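Akamley > News > Automation > Workshop floor

News | Projects | People | Contact

Twin-arm packing cell at Akamley back in use after cable and mount work

The two-arm packing cell at the Akamley workshop returned to use in December after a service that covered both arm mounts, the gripper cables and the front rail. The cell handles household wrap and foil, which the arms move between the floor mat and a plastic basket.

Bongani Gumede, who looks after the cell, logged the first fault at 679 hours of running. The left arm was stopping short of its taught position by 2 mm at full reach. The joints tested within limits, and the error was traced to the mounting bracket, where two bolts had lost torque. Both brackets were taken off, the rail faces cleaned and the bolts replaced. The arms were then zeroed and each pick point taught again.

The gripper cables were renewed at the same time. The old ones had been tied close to the wrist and had begun to chafe. The new cables are 430 mm long and are left in an open loop above each gripper, so that the wrist can turn through its full range without pulling on the connector.

Brayan Carhuamaca of Morkell, which supplied the parts, checked the wiring along the rail and reloaded the settings on the control board. Wall panels and mat were left in place throughout.
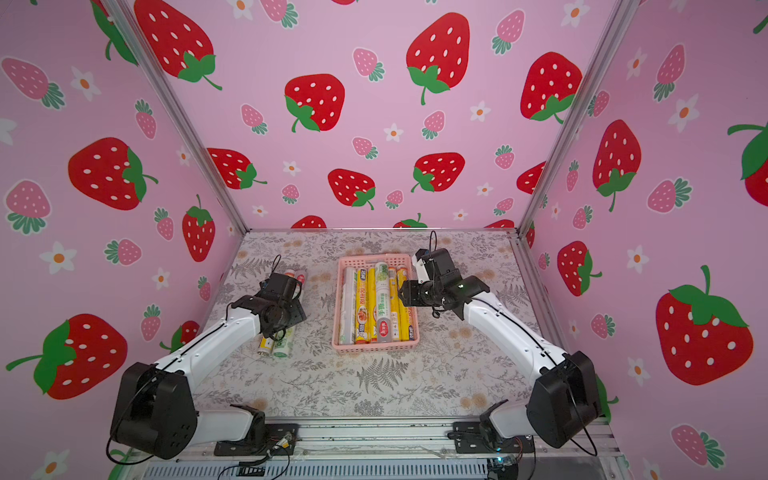 The Akamley cell, with rolls in the basket and on the mat. Both arms are mounted at the front rail.

A test run of 1,152 picks followed, using rolls and boxed wrap of mixed widths. Two picks were dropped, both by the right arm, and its grip force has been raised slightly. The bracket bolts will now be checked monthly. A second set of gripper cables is held in the stores at Bramwell.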